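Let the Table Get Old

My sister-in-law Rekha wants me to sand my butcher-block table. She brings it up every January, right after the holidays, when it's (okay, fine) looking its worst. I keep saying no, and I'm going to keep saying no!

I paid 430 dollars for that table, and for the first few months I babied it like a newborn. Coasters, placemats, me hovering behind guests with a dishcloth. It was exhausting, and dinner was no fun at all.

A few faint stains on pale wood look good to me, they sit right in with the grain.

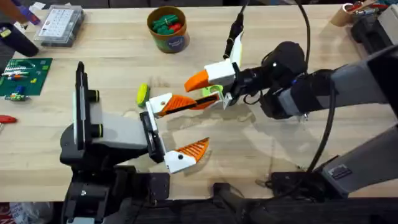
What I do instead of sanding

I wipe it down, I oil it 2 times a year, and I let people put their mugs wherever they want. If you want a surface that never changes, buy stone. Rekha did, and she still makes me use a coaster.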